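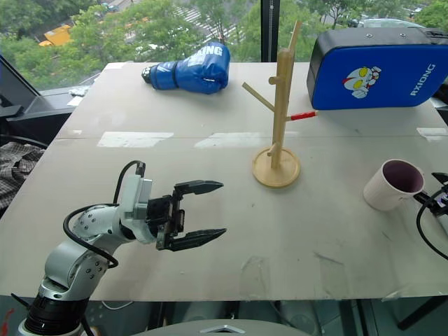

Li-hua Hsieh wrote under my first, shorter version of this post that I should stop asking whether the robot will take my job and ask who decides my working hours. I thought about it for one evening and she is right, so I have written the post again.

Robots at our packing room, how to talk about the hours?
Posted by Mahtab Arabzadeh, Aug 21, 2025

I work in a small company, Mosholm, which packs gift sets for kitchens. A set has a mug, a wooden stand for mugs and a printed card. We are 15 people in the packing room. In October the company will start with two robot stations from a supplier called Esar. Our manager took a few of us to see how the arms are taught with simple things on a table, mugs and so on. It was interesting, I must say. The people there were friendly and answered everything.

My worry is the following. The plan says that "staff time will be adjusted to station needs." Nobody could explain me this sentence. Now we start all together and finish all together, and I can collect my son from school. If the station needs a person to watch it in the evening, then who is this person? Also we were told there will be 5 "station minders" but no word about the pay. The normal target for a big order is 2,000 sets, and I don't know if the target stays the same for the ones who still pack by hand.

I am not against the robots. Putting mugs in boxes all day is bad for my wrists. I only want to know what is reasonable to ask before October, and if I should ask it alone or with the others. We have no union in the building. 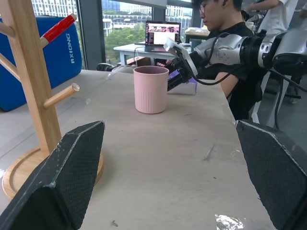 2 replies, oldest first

Hendrik Van Loon

I was in the same situation at a warehouse in Kustska, so I can tell you how it went with us. It is one place only, please remember this.

First, ask for the new job on paper. What does a minder do, for how many hours, who replaces the minder at lunch? At our place the minder was supposed to "look at the robot," but in practice she also refilled the trays, picked up the dropped pieces, restarted the program and wrote every stop in a list. After one month the list had 1,087 stops. Most were very short. But each time she had to leave her other work and walk over, and this was not planned in anybody's day. She was more tired than before, although she lifted less. When we showed the list to the manager, the hand packing was taken away from her, and that helped a lot. Without the list I think he would not believe us. So keep your own list from the first morning.

Second, the hours. Write to your manager with the exact sentence from the plan and ask what it means for your shift. Do it by email. If he answers "no change for the moment," ask until what date. Look also in your contract to see if the start and finish times are written there. In mine they were, and it was the strongest thing I had.

About alone or together: together, if you can. We were four who signed one letter, and it was a polite letter. How the law protects you in such a case is different from place to place, so call a workers' advice office before you send anything. The one I called was free.

Third, the target. Ask who packs the sets that the robot cannot do. With us the easy boxes went to the station and the difficult ones stayed with the people, and the target for the people stayed the same for many weeks. This was the biggest source of bad feeling, much more than the machines.

And ask for training time inside the paid hours. I forgot this point and we did it in our breaks.

Izzati Ismail

Just get your name on the minder list early. The first ones at my work got the better shifts and the rest of us had to take what was left. Can't help with the contract part, sorry.

Comment from Mahtab Arabzadeh

Thank you both. Hendrik, I looked in my contract and the start time is there but the finish time is not, it says only the hours per week. I will ask about this first. Izzati, did they pay more for the minder work, or the same?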